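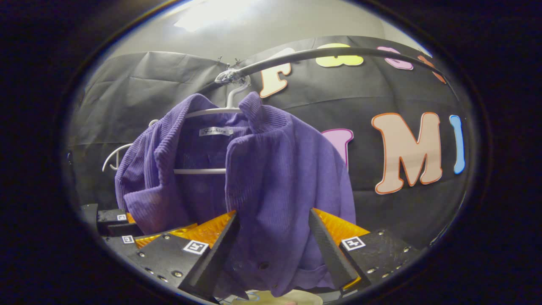 Town Clothing Swap Opens With 400 Hangers and a Great Deal of Purple

11/06/2018

42 shares | 7 comments

STAVANO. The fall clothing swap opened in the back half of the old Grimow shoe store on Monday, and by lunchtime the corduroy question was already dividing the town.

The rules are the same as last year. Bring clean clothes, get a paper ticket for each piece, spend the tickets on somebody else's clean clothes. Money is accepted only for coffee, and the coffee is priced as though it knows it has no competition.

What has changed is the decor. Last November the clothes were stacked on folding tables, sorted by size for the first 20 minutes and by gravity after that. This time there are rails, white plastic hangers and a black cloth backdrop with big bright cut-out letters on it. The cloth could have used an iron. The letters are cheerful enough that few shoppers seem to mind, and several people were seen holding coats up in front of them and turning slowly from side to side.

Among the early arrivals on the rail was a violet ribbed number that might be a shirt and might be a light jacket, depending on how cold you are. The label inside the collar says "Fashion" in dark script, a claim the garment makes with more confidence than most of its neighbors. It was tried on repeatedly during the first hour. One shopper said it was the color of a grape soda she had been very fond of in fourth grade. Another said it would go with nothing she owned, then went to look for something it would go with.

Organizers took in 2,431 pieces over the two weeks before opening, dropped off at the Jokard laundromat and the front desk of the Sezer Street library. That is up from last year, when the count stopped at a little over half that and the tables gave out before the donors did. Only 400 pieces can hang at a time. The rest wait in bags in the former stockroom and come out in batches, so anyone who finds nothing but blazers on the first visit is encouraged to try again after lunch, when there may be different blazers.

There are plenty of blazers. There are also a good many holiday sweaters, one of which plays music and could not be persuaded to stop, and a full rack of bridesmaid dresses in colors chosen by other people. Jeans go fastest. Neckties do not go at all, and by midafternoon they were being given out two to a ticket.

Hanging everything up has its own small set of instructions, taped to the stockroom door. Top button done on dresses, collars open on shirts so the label can be read without wrestling. Hooks should all face the same way, and on opening day they mostly did. Pants are to be folded over the lower bar of the hanger, a method that works well until someone pulls out the pair next to them.

Around 260 people came through on the first day, according to the clicker at the door, which was in the hands of a nine-year-old for part of the afternoon and should be read in that light. The busiest stretch came right after school let out. There are two changing rooms, both made from shower curtains, and the line for them reached the coffee.

The swap has set itself a goal of 3,000 pieces by closing day, leftovers included. Anything still on the rails at the end will be bagged and taken to the county thrift store, with the exception of the musical sweater, whose future is under discussion.

Drop-offs continue all week at both locations. Clothes should be washed and have their buttons, or at least most of them. Shoes are welcome in pairs. The swap is not taking swimwear, pillows or, after an incident with a garment bag on opening morning, anything that has been stored with mothballs.

Doors are open from 10 to 6 through Saturday. Parking is behind the store, and the side entrance sticks, so push.

Share this story | 42 shares | 7 comments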